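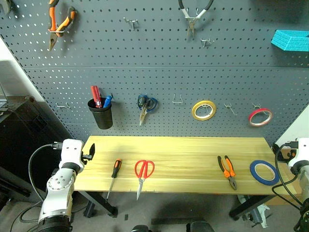 Figure 11.1 Tools and tape on the bench and on the board, with an arm at each side.

Chapter 11
Returning Tools to a Board: Start Layouts and Scoring

Chapter 10 dealt with picking objects up. We now turn to putting them back where they belong, and to how an experiment on that task should be set up and reported. The task used throughout is the pegboard task. Some tools and rolls of tape lie on a bench, the rest hang on the board behind it, and the robot has to hang each loose item on a suitable hook.

A person does this without much thought. For a pair of arms it brings together several problems that are usually studied apart. A roll of tape has to be lifted from lying flat and turned so that its centre faces the hook. Scissors may be hung by one loop or by both. Pliers open and close as they are carried, so their shape at the hook may differ from their shape on the bench. A screwdriver has no loop and needs a cup or a holder instead. Hooks also differ from one another, and a hook that suits tape may be useless for pliers.

By the end of this chapter you should be able to:
describe a start layout well enough for another group to repeat it
explain why the empty hooks are part of the layout
score a placement in stages
compare two policies trained on the same number of demonstrations
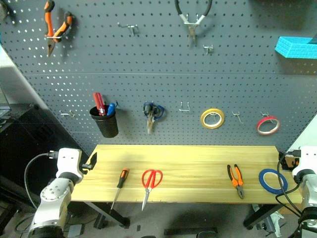
The bench and board in another view. Chapter text by Oddur Kárason
Lecturer in Robot Learning and author of Chapters 10 to 12

11.1 What counts as a start layout

A start layout is the full arrangement of objects before the arms move. Many early reports gave only the loose items: a screwdriver here, a roll of tape there. In Figure 11.1 an empty hook hangs between the yellow tape and the red tape. Whether that hook is free or taken changes the problem a great deal, even if every item on the bench stays where it is. A gripper reaching for it has to pass between two rolls that can be knocked.

We therefore write a layout in two parts. The bench part lists each loose item, its position and the direction it points. The board part lists every holder and what is on it, with empty holders written in. Angle matters as much as position. Scissors with the loops towards the board can be gripped near the loops and carried forward, while the same scissors turned the other way must be turned round at some point, and the turn may need the second arm.

Overhang should be recorded too. The screwdriver in Figure 11.1 reaches past the front edge of the bench, and so do the blades of the red-handled scissors. An item lying over an edge can tip when it is pressed from above. It also offers a grip from the side that an item lying fully on the wood does not.

Cables are often left out of layout notes and should not be. If a cable can rest on the bench beside a loose item, say which item and on which side. Students at Folton repeated a published layout with great care and got much poorer results with tape. The difference was traced to a cable that dragged the roll a short way each time the arm drew back.

11.2 The Tetadden comparison

The main result discussed in this chapter comes from the Tetadden study. The question was simple: given a fixed budget of demonstrations, is it better to collect them all from one layout or to spread them over several?

One policy was trained on demonstrations from a single layout. The other was trained on the same number of demonstrations spread over 13 layouts. Both used the same network, the same cameras and the same training time, and each was then given more than 70 trials on layouts that neither had met.

On its own layout the first policy was the better of the two. Its movements were short and it seldom paused. On new layouts it tended to reach for places where an item had been during training, and to carry the item to the usual hook even when that hook was already full. The second policy was slower everywhere, with more small corrections near the board, but it chose a free hook much more often.

It would be easy to read too much into this. The layouts differed in bench positions and in empty hooks at once, so the study cannot say which kind of change did the work. A follow-up at Ternville kept the bench fixed and changed only the board. We return to it in Section 11.4, where the gain is smaller but still present.

11.3 Scoring in stages

A plain pass or fail hides most of what a trial can teach. The Ragnarsson scale — named after the laboratory where it was first used — gives a mark for each stage reached:

0 the item is not gripped
1 the item is gripped and clear of the bench
2 the item touches a suitable free holder
3 the item hangs there after the gripper has let go

Stage 3 must be judged after the arm has moved away. A roll of tape may look settled while a finger is still inside it. Wait a fixed time, the same for every trial, and then give the mark.

Some cases need a rule in advance. If an item is hung correctly but another is knocked from the board, the mark stands and the knock is entered separately. If both arms hold the item, stage 1 is given once. If a person touches anything on the bench or board during the trial, the trial is stopped and run again from the start layout.

Before going on, write out the board part of the layout in Figure 11.1 as fully as you can, working along one row at a time. Mark each holder as full or empty, and put a query beside any you are unsure of. Keep your list to hand, as it is used again in Section 11.4.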